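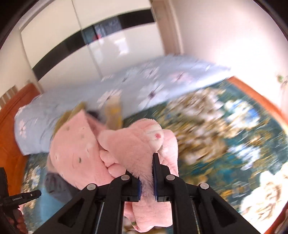
*A pink fleece held between the pads of a gripper, above a bed.*

# Can a Machine Tidy Your Bedroom Yet?

*Dalgleish Young Readers' Science Series: Machines at Home*

Many homes already contain machines that help with the chores. A washing machine cleans clothes. A dishwasher cleans plates. In some homes, a small round robot sweeps the floor. It is reasonable to ask when a machine will be able to do the rest, and in particular when it will be able to pick clothes up from a bed and fold them.

The short answer is that machines can do parts of this work, under certain conditions, and that people still do it much better. This booklet explains why.

## What makes a chore easy or hard?

A chore is easier for a machine when everything stays the same. A washing machine does not need to know which jumper is yours. You put the clothes in, close the door and choose a setting, and the drum turns in the same way every time.

Factories are arranged with this in mind. At the Virnberg biscuit works, a robot arm lifts trays from one belt to another. The trays are all one size, and each arrives in the same place. The arm moves 15 trays a minute and does so all day.

A bedroom is different. The furniture is not where it is in the house next door. There may be toys in the way, and the light changes between morning and evening. A machine built for one bedroom could be quite lost in another.

## Why are clothes so difficult?

Think of a wooden block. If you pick it up and put it down again, it is the same shape as before. A robot can learn that shape once and use it many times.

Cloth does not keep its shape. A jumper may be flat, bunched up, inside out or twisted round another jumper. **Engineers call things of this kind "deformable", which means that their shape changes when they are pushed, pulled or dropped.**

Before it can fold a jumper, a machine has to answer several questions:

- Where does the jumper stop and the next garment begin?
- Which part is a sleeve, and which part is the neck?
- Where should it be held, and how firmly?
- Has it been picked up, or has it slipped?

You answer all of these very quickly. Your eyes find the edge, and the skin on your fingertips tells you whether you have one layer of cloth or two. You have been practising since you were very small.

## Fingers and grippers

Your hand has four fingers and a thumb, and they can all bend. Many robots have only two fingers, which open and close like a pair of tongs. The part with the fingers is called a **gripper**. Soft pads are often fixed to the inside of the fingers to help them hold on.

A person can also hold a gripper and do the chore with it. The person decides what to do, but has to work with two stiff fingers on each side. This is a useful way of finding out which jobs such fingers can manage. Records of the work can then be used to teach a robot, which studies a great many examples before it tries for itself. You may like to think of it as learning to write by watching somebody's pencil.

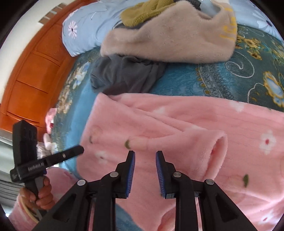 Iona MacAulay asked whether a robot that had learnt to fold one jumper would then be able to fold all of them. It would not, at least to begin with. A robot that has practised on thin cotton shirts may do badly with a thick cardigan, so it needs many kinds of clothing in many kinds of room.

## How well do they do at present?

The Jornbridge Workshop tested a two-armed folding machine called Noltano in November. It was given 143 garments, one at a time, on a plain table. It folded 44 of them neatly. With the others, it dropped the garment, folded it crookedly or stopped and waited for help.

The towels went best, as a towel has four straight sides and no sleeves. Socks were the hardest, and the machine made only two correct pairs.

It was also slow. Fiona Baird and Alasdair Pollock folded the same garments by hand and had finished before the machine reached its first cardigan.

## What may come next

Machines that sort and fold towels are likely to be used first in places with a great deal of the same washing, such as hotels and hospitals. Homes will take longer. A machine at home must be safe near children and pets — and it must cost no more than a family can pay.

For the present, putting clothes away remains a job for people.

## Try it yourself

Ask an adult for two pairs of kitchen tongs with blunt ends. Hold one in each hand.

1. Lay a towel on a bed and fold it in half using only the tongs.
2. Do the same with a jumper. Try to fold the sleeves in first.
3. Ask a friend to crumple the jumper, then begin again.

Write down which step took longest, and what you would change about the tongs to make the work easier.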